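Firkia 模拟厨房套件:常见问题

最后更新:2019年5月19日

这个页面收集了客户在购买以前和使用当中经常写信问我们的问题。Firkia 是 Flevell 公司的一个软件产品,它提供室内厨房的三维模拟环境,供机械臂和移动机器人的程序做练习和测试。如果您的问题在这里没有找到,请用页面最后的方法联系我们。中文页面由我们自己写,有的词可能和您习惯的说法不同,请您原谅,也欢迎您告诉我们。

一、关于产品

Firkia 到底包括什么?

一个标准许可包括以下的内容:模拟器本身,800 个厨房布局,192 个任务模板,任务编辑器 Morais,还有命令行工具和说明书。说明书有英文版和中文版。中文版的更新比英文版晚一点,通常晚几个星期。

回放服务器 Sterkow 不在标准许可里,需要另外购买。关于它请看第四部分。

800 个布局是手工做的吗?

一部分是手工做的,其余的是由程序从手工布局生成的。生成的时候,程序会改变柜子的排列、台面的高度、材质的纹理、电器的位置和灯光。每一个生成的布局我们都会打开检查一次,看门能不能打开,抽屉会不会撞到旁边的柜子。没有通过检查的布局不放进产品。

在布局列表里,手工的布局名字前面有字母 H,生成的布局名字前面有字母 G。如果您要做论文里的对比实验,我们建议您把两种分开报告结果。

厨房里哪些东西可以动?

柜门、抽屉、烤箱门、微波炉门、旋钮、水龙头和按键在大多数布局里是可以动的。每个布局有一个文件叫 joints.txt,里面写明哪些关节是活动的、角度范围是多少、摩擦是多少。有少数柜门只有外观,不能打开,在这个文件里它们的标记是 fixed。

小的物品,例如盘子、杯子、锅和烤面包机,都是独立的物体,可以拿起来,也可以推动。电线我们没有模拟。

物品会碎吗?水会流吗?

目前不会。盘子从台面掉到地上,它仍然是一个完整的盘子,但是程序会记录一次“跌落”事件,带有时间和速度。您可以在任务里规定,发生这种事件就算任务失败。打开水龙头的时候,系统只把水龙头的状态改成“开”,没有液体。我们知道有的客户很需要液体。这个功能在研究当中,我们现在不能承诺时间。

可以用哪些机械臂?

套件里已经有几种常用的单臂和双臂模型,以及一个带轮子的底座。另外,只要您有 URDF 格式的模型文件,就可以导入自己的机械臂。导入以后请先运行 check-arm 这个命令。它会检查每个连杆的质量和惯量是不是合理。我们收到的求助信里有很大一部分,最后的原因都是惯量写成了零。

夹爪可以换吗?

可以。夹爪是一个单独的文件,在配置里改一行就行。两指夹爪的支持最成熟。多指的手也可以使用,不过接触点多,计算会变慢,请您事先考虑到这一点。吸盘只有简单的模型:接触面积足够大就算吸住了,没有计算漏气。
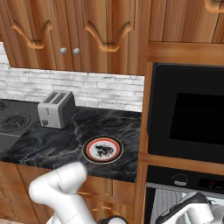

相机的位置也在同一个配置文件里。默认有三个相机:一个在房间里固定,一个跟随底座,一个装在手腕上。每个相机可以输出彩色图、深度图和分割图。您可以增加相机,但是每增加一个相机,渲染的时间就会增加。很多客户在调试程序的时候只打开一个,到正式采集的时候再全部打开,我们自己也这样工作。

如果您把相机放得很低,或者离机器人很近,机器人自己的外壳可能会挡住一部分视野。软件不会自动避免这种情况。真实的机器人上也会有同样的遮挡,所以我们没有提供“隐藏机身”的选项。曾经有客户要求这个选项,我们讨论过以后,决定暂时不做。

二、关于任务和数据

任务模板是什么意思?

一个模板描述一类动作,例如“把盘子从台面放进柜子”或者“把旋钮转到关的位置”。模板里没有写具体的厨房,也没有写具体的物品。当您选择了一个布局以后,软件会把模板和布局合在一起,得到一个可以运行的任务。192 个模板不是在每个布局里都能用。比如没有烤箱的厨房,就不能用烤箱的模板。命令 list-tasks 会告诉您哪些组合是可以的。

怎样判断任务成功?

每个模板有自己的成功条件,用物体的位置、关节的角度和接触的状态来写。以放盘子为例,条件有三个:盘子在柜子的体积里面,夹爪和盘子没有接触,盘子的速度小于一个很小的值并且保持一秒钟。您可以修改这些条件。如果您修改了,请在发表结果的时候写清楚,要不然别人的数字和您的数字没有办法比较。

我可以自己写任务吗?

可以,这就是 Morais 的用途。在 Morais 里,您先选择物品和目标位置,再从列表里选择成功条件,最后点“试运行”。不需要写程序。如果条件比较复杂,列表里没有,您可以用 Python 写一个函数,然后把文件拖到窗口里。

Morais 的界面有中文,但是错误信息还是英文。我们正在翻译它们,这件工作比我们预想的要慢。

有没有现成的演示数据?

有。购买标准许可以后,您可以下载人工遥控操作的演示。每个模板有 10 条演示,由我们公司的操作员用手柄完成。每条演示包含关节角度、夹爪状态、各个相机的图像和成功的标记。失败的演示没有删掉,放在另外一个文件夹里,有的研究者觉得它们很有用处。

对于训练一个大的模型来说,10 条肯定是不够的。这些演示的目的是让您看到格式,并且检查自己的读取程序。需要大量数据的客户一般自己采集,或者委托我们采集。

委托采集怎样进行?

您先给我们任务的列表和机械臂的型号。我们做一小批样品寄给您看,您同意以后我们再做全部。价格按照成功的演示条数计算,失败的不收费,但是会一起交给您。数据的权利属于您,我们不会用在别的项目里,除非您书面同意。

九月是我们比较忙的月份,很多学校在那个时候开始新的项目。如果您希望在九月得到数据,请尽量早一点写信。

数据是什么格式?

默认是 HDF5,图像在里面是压缩的。也可以选择把图像存成单独的文件,这样占的空间更大,但是用普通的看图软件就能打开。转换用 convert 命令,两个方向都可以。转换大的数据集需要很长时间,请您把它放在晚上运行。

三、关于安装和电脑

需要什么样的电脑?

需要一台装有独立显卡的电脑,操作系统是 Linux。Windows 上可以运行 Morais 编辑器,也可以看回放,但是不能做批量的模拟。苹果电脑目前没有支持。

没有显示器的服务器可以使用。请在启动的时候加上参数 --headless。如果画面全部是黑色,多数情况是显卡驱动的版本太旧,请先更新驱动,然后再写信给我们。

安装要联网吗?

第一次启动的时候要联网,为了验证许可。以后可以离线使用,每 90 天需要再联网验证一次。如果您的实验室完全不能联网,请申请离线许可文件。它的价格一样,只是办理的手续多几天。

模拟的速度怎么样?

这和机械臂、物品的数量、相机的数量有很大的关系,所以我们不喜欢给一个单独的数字。请运行安装包里的 benchmark 命令。它会在几个不同的布局上测试您的电脑,并且写出一份报告。在试用期间就可以运行这个命令,我们建议您在付款以前做这件事。

同样的种子会得到同样的结果吗?

在同一台电脑、同一个驱动、同一个软件版本上,物理计算的结果是一样的。换了显卡以后,图像里个别像素可能有很小的差别,物理结果不受影响。换了软件的大版本以后,我们不保证结果相同。旧版本在下载页面上一直保留,请您在项目结束以前不要急着升级。

在模拟里练好的程序,放到真的机器人上能用吗?

这个问题我们收到得最多,也最难回答。有的任务可以,有的不行。从客户给我们的反馈来看,开门、拉抽屉、拿硬的物品这一类任务,转移的效果比较好。需要精确接触力的任务,效果比较差。软件里有随机改变摩擦、质量、灯光和纹理的功能,打开它会有帮助,但是训练的时间也会变长。

Firkia 不能代替在真机器上的测试。在真的机器人上第一次运行任何新的程序,请您降低速度,并且让一个人站在急停按钮旁边。

四、关于 Sterkow

Sterkow 做什么?

Sterkow 是一个安装在您自己服务器上的程序,用来保存和播放模拟的记录。小组里的人可以用浏览器打开一条记录,拖动时间,换一个相机看,在某个时刻写下评论。也可以把两条记录并排播放,例如同一个任务的旧程序和新程序。

一个人工作的话,我觉得没有必要买它。标准许可里的播放工具已经够用。

数据会传到 Flevell 吗?

不会。Sterkow 只在您的网络里运行。只有您自己点“发送给技术支持”的时候,才会有一条记录传给我们,而且在发送以前会显示一个列表,写明传了哪些文件。

记录很大,硬盘满了怎么办?

Sterkow 默认不保存图像,只保存物体和关节的状态,需要看的时候再重新渲染。因此记录并不大。如果您选择了保存图像,请在设置里打开自动清理。带有评论的记录不会被自动清理,这一点常常让客户觉得奇怪:硬盘还是满的。请先删除评论,或者把记录移到别的地方。

五、关于试用、价格和支持

可以试用吗?

可以,试用期是 10 天,从第一次启动开始算,下载的那一天不算。试用版的功能和正式版相同,只是布局的数量少,而且输出的图像上有水印。没有演示数据下载。

如果您在试用期间生病或者出差,写信告诉我们就可以,我们会延长一次。

学校有优惠吗?

有。大学和公立研究所可以申请教育许可,价格在报价单上。学生个人也可以申请,需要用学校的邮箱写信,并且附上导师的同意。教育许可不能用在和公司合作的商业项目里。如果您不确定自己的项目属于哪一种,请把情况写给我们,我们会给一个书面的答复,您可以保存下来。

一个许可可以装几台电脑?

标准许可是按照同时运行的数量计算的。您可以安装在很多台电脑上,但是同一个时间只能有一台在运行模拟。Morais 不计算在里面,可以随便开。需要在集群上同时运行的客户,请索取集群许可的报价。

技术支持包括什么?

购买以后有 90 天的邮件支持,内容包括安装、导入机械臂、配置相机和写成功条件。我们用中文或者英文回信,工作日一般在第二天以前回复。90 天以后可以续买。软件本身的错误,任何时候都可以报告,不需要有支持合同。

您自己的控制程序有错误,我们一般不能帮忙修改。但是如果您把一条记录发给我们,我们可以告诉您模拟器里发生了什么,例如夹爪在哪一个时刻碰到了台面的边缘。很多时候这已经能够帮助您找到原因。

可以退款吗?

在许可还没有激活的情况下可以全部退款。激活以后不能退款,所以请您一定先试用。委托采集的项目,在样品阶段可以取消,只收样品的费用。

可以把图像放在论文和视频里吗?

可以,不需要另外申请。请写上 Firkia 的名字和版本号。布局文件和模型文件本身不能公开发布。如果审稿人需要复现您的结果,请让他们和我们联系,我们可以给审稿人一个短期的许可。

我想要一个和我家里或者实验室一样的厨房,可以做吗?

可以定做。您要提供平面图、主要的尺寸,还有每一面墙的照片。柜门的开关方向请特别注明,从照片上常常看不出来。我们会先给您一个没有纹理的模型来确认尺寸,确认以后再做材质和电器。确认以后再改尺寸,需要另外收费。

定做的布局默认只给您一家使用。如果您愿意让它加入公共的布局库,定做的价格会低一些。

怎样联系?

请在 Flevell 网站上填写“支持”表格,或者直接回复您收到的许可邮件。写信的时候请附上软件的版本号、布局的名字和 log 文件夹。没有 log 文件夹,我们的第一封回信多半就是请您发 log 文件夹。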